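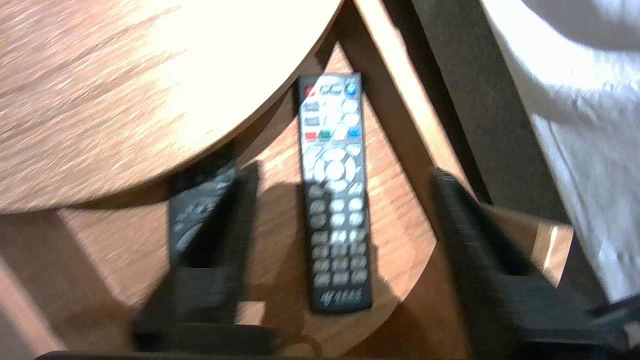 Sunday

Woke before six and couldn't get back off. Went down and made tea and sat by the back window until it was properly light. It rained in the night and the water butt is full again, so that is one job I needn't think about this week.

The allotment has been on my mind. I have had the plot since last June and I keep telling myself the first year doesn't count, but the first year is nearly over. When I took it on, the bottom half was couch grass up to my knees. I have cleared most of it, and then some of it has come back, so I have cleared that as well. The strip along the fence I have given up on for now and covered with cardboard and old carpet.

Went over at ten with the fork and a flask. The gate was stiff from the wet. Two plots down from me they have already got their beans up their canes and tied in, and mine are still in pots on the landing at home, going yellow at the bottom. I should have put them out last week. I thought there would be another cold night and there wasn't.

Dug over the bed where the broad beans were meant to go. I sowed 56 of them in the autumn, which I know because I wrote it on the back of the packet, and 10 came up. Mice, I think, or the wet. The ones that did come up have done well and have blackfly on the tips already. I pinched the tips out and put them in a carrier bag and brought them home for the bin.

The potatoes look good. I earthed up both rows and ran out of loose soil before the end of the second, so I had to borrow from the path. The path is now lower than the beds and will be a ditch by winter. Onions are fine. One has gone to flower and I pulled it and had it for lunch.

I put down the last of the Gemoren pellets round the lettuces. I am not convinced they do anything. The slugs seem to go for whatever I have just planted and leave the older stuff alone, pellets or no pellets. Last year I tried beer in a yoghurt pot and caught a good few, but emptying it put me off.

Sat on the upturned crate for a while with the tea. There was a robin going through the soil I had turned, quite close to my boots. Somebody had a radio on over by the far hedge and it was all football.

Had a think about the shed as well. The roof felt has split along the ridge and there is a damp patch on the floor underneath, right where I keep the seed tin. Laur had a roll of felt in the window when I went past on the bus, but no price on it. I'll ring them tomorrow. If it is dear I will patch it with what is left of the old pond liner and see if that gets me through to spring. I moved the seed tin to the shelf anyway.

The rent letter has come. It has gone up by five pounds, which is fair enough. There is a note with it about bonfires (none before October) and another about hosepipes being left running. I don't have a hosepipe, I carry it all in cans from the tank, and my shoulders can vouch for that.

Home by half past two. Bath, then cheese on toast. Meant to do the ironing and fell asleep in the chair. Woke up with a stiff neck and the seed catalogue on my chest.

Made a list this evening of what is left to do before the end of the month:

Beans out, canes up first
Courgettes out, the three strongest, give the others away
Sow more carrots, the first lot never showed
Net the strawberries before the blackbirds notice
Ring about the felt
New gloves, the left one has a hole in the thumb

The carrots annoy me. I did them properly, fine soil, thin row, watered the drill first, and there is nothing there except one line of groundsel. The packet was a couple of years old, so it may be that. I'll buy fresh and try again in the bed nearest the tank where the soil is lighter.

Back aches low down on the right side, the same place as always after digging. I'll leave it alone tomorrow and go over on Tuesday evening if it's dry, and take the beans with me in the wheelie bag. Bed now. It's still light out.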